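Visit report: Grorel finishing works, Litdale, open day

Cut, sew and finish of bed linen, with notes on shrinkage and corner construction
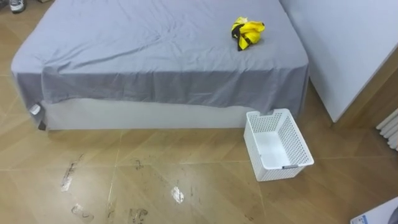
Fitted sheet in pale gray-lavender on a low platform bed with a white base.

The Grorel works at Litdale opens to visitors once a year, in March, on a Wednesday. Places are limited and go by application. Groups are taken through in the order the cloth moves, from the gray room to the packing hall. The full route takes most of a morning. I went mainly for the finishing end, having seen enough looms elsewhere, and the notes below are weighted that way.

Getting there

Litdale has a station but the works is on the other side of the river, and the footbridge marked on older maps is closed. The road bridge adds a fair walk along a street with no sidewalk for part of it. A bus meets the morning train and stops at the gate. Visitors sign in at the weighbridge office, not at the front entrance, which is offices only. Closed shoes are required and loose scarves have to be left in the lockers. Ear plugs are handed out and are needed in two places, the sewing room and the compressor side of the stenter hall.

The site

Weaving stopped at Litdale some time ago. The loom shed is still standing and is used for storage of incoming rolls. Cloth now arrives loom-state from outside weavers, the largest of them Lagman, and everything after that is done on site: singeing, desizing, scouring, bleaching, dyeing, drying, shrinking, cutting, sewing, folding and packing. The guide called this "wet end" and "dry end," and the boundary is a pair of rubber doors halfway down the main building. It is noticeably warmer on the wet side.

Cloth inspection

Incoming rolls are run over a lit inspection table, face side up, at a slow walking pace. Faults are marked at the selvage with a colored thread. The inspector looks mainly for broken picks, slubs and oil. Oil is the one that matters, as it can survive the scour and only show after dyeing, when the cost is already in the cloth. A roll with too many marks goes back. A roll with a few is sent on and the faults are cut around later, at the laying table, where the colored threads are read again.

The standard sheeting is a plain-weave cotton. The works also runs a sateen and a cotton-polyester blend for institutional customers. Handling samples of all three were laid out. The blend is visibly flatter after laundering, and the sateen shows every crease until it is pulled tight.

Wet processing

Singeing is done by passing the cloth over a gas flame at full width. It is quick, and visitors stand behind a screen. After that the cloth goes into a desizing bath and is left rolled and turning until the starch has broken down. There is not much to look at here. The rolls turn under plastic film and an operator checks a strip of cloth with iodine solution. A blue mark means starch is still present.

Bleaching and scouring are combined in one continuous range, which takes up most of the length of the building. The guide gave the wash temperature in the final boxes as 75 degrees Celsius. Water is drawn from the Erness, softened on site, and returned through a settling and neutralizing plant behind the boiler house. That plant was not on the route. I asked about it and was told that it can be seen by appointment only. It would have been worth including. The water side of a finishing works is at least as interesting as the cloth side, and it is the part most often skipped on tours of this kind.

Dyeing is cold pad-batch with reactive dyes. The cloth is padded with dye and alkali, rolled onto a beam, wrapped, and left to turn slowly at room temperature. Pale shades are considered the harder job. A small difference in pickup from edge to center does not show in navy and shows plainly in a light gray. The dye laboratory keeps a cabinet of retained swatches and compares each batch under three light sources. Grays with a violet or pink cast were being matched on the day. Under the store-lighting lamp two of the swatches looked identical, and under the daylight lamp they did not. The batch in question was being held.

Drying and width

The stenter is the center of the works. Cloth is gripped along both selvages by pins on a moving chain and carried through a series of hot air chambers while being held out to a set width. The one at Litdale is an older machine with newer burners. Control of width is good, to judge by the readout. Control of skew depends on a straightening unit at the entry, with sensors reading the angle of the weft and rollers tilting to correct it.

Skew matters more in a fitted sheet than in a flat one. A flat sheet cut from skewed cloth hangs a bit crooked and can be tucked. A fitted sheet cut from the same cloth will twist on the mattress after the first wash, with one corner pulling up and the opposite one going slack, and no amount of straightening will cure it.

Compressive shrinking

This was the section I had come for. Cotton sheeting leaves the stenter under tension and, if sold that way, would shrink lengthwise in the customer's first wash. The works runs it through a rubber-belt shrinking unit. A thick rubber belt is stretched over a roller, the damp cloth is laid on it, and as the belt relaxes the cloth is compressed along its length. It is then dried on a felt blanket to set it.

The target residual shrinkage is within 5 percent in length after a household wash. Test squares are cut from each batch, marked with indelible ink, washed, dried and measured with a template. The template is a sheet of clear plastic with the percentages engraved on it, and it is faster to use than a ruler. A visitor asked about tumble drying, and the reply was that the tests include it, on a separate square, and that it gives the higher figure nearly every time.

Cutting and sewing

Cloth for fitted sheets is laid in stacks and cut with a straight knife. The corners are cut out as squares and the two raw edges of each are joined with an overlock seam, which makes the box shape. Elastic goes on next. Two constructions were being made:

Elastic at the corners only, with a plain hem along the straight sides. It uses less elastic and is quicker. On a shallow mattress the sides hang free and the hem wanders.

Elastic all the way around, fed under tension by a metering wheel on the machine. It holds better on a deep mattress and is harder to fold.

The pocket depth is the dimension customers complain about most, according to the guide. The standard pocket here is 31 cm. On a thin mattress that leaves a surplus, which should be tucked underneath but in practice often hangs down the side like a skirt. Deep pockets have been pushed by the market for years. The result is a large number of sheets in homes that are too deep for the bed they are on, and surplus depth is one source of creases across the top. A shallower pocket was offered at Litdale until recently and was dropped for lack of orders. This seems a pity.

Care labels are sewn into the hem near one corner. The position is the same for every sheet in a size, so that it can be used to tell the head end from the foot. I had not known this. It is not printed on the packaging. Practice differs among makers, and the label should not be relied on as a guide for other brands.

Noise in the sewing room is considerable and questions are better saved for the corridor.

Folding and packing

Flat sheets are folded by machine. Fitted sheets are folded by hand around a card, corner into corner, and the operators do it at a speed that does not allow the method to be followed. A slower demonstration was given on request. The essential step is to put all the corners inside one another before laying the sheet down.

Seconds are sorted at this point. Faults in seam or shade are sent to the works shop. Faults in the cloth itself, such as holes, are cut down for pillowcases if there is enough sound area.

Works shop

The shop is beside the gate and is open to anyone on weekday afternoons. Seconds are priced at 50 percent of list. The reason for rejection is written on a paper slip inside each pack, a practice more shops could adopt. I bought a plain-weave pair marked "shade." I could find no shade difference at home, but have only checked it by lamplight.

Practical notes

The route includes two iron staircases and is not step-free. A shorter ground-floor route covering inspection, sewing and packing can be arranged when applying. Photography is not allowed in the dye laboratory or at the shrinking unit.

The canteen serves visitors after the shift has eaten. Soup and bread were available, and the tea was strong.

Written questions can be left at the weighbridge office. I left two, on effluent color and on the service life of the rubber belt -- the second because the guide and the operator had given different answers. No reply so far.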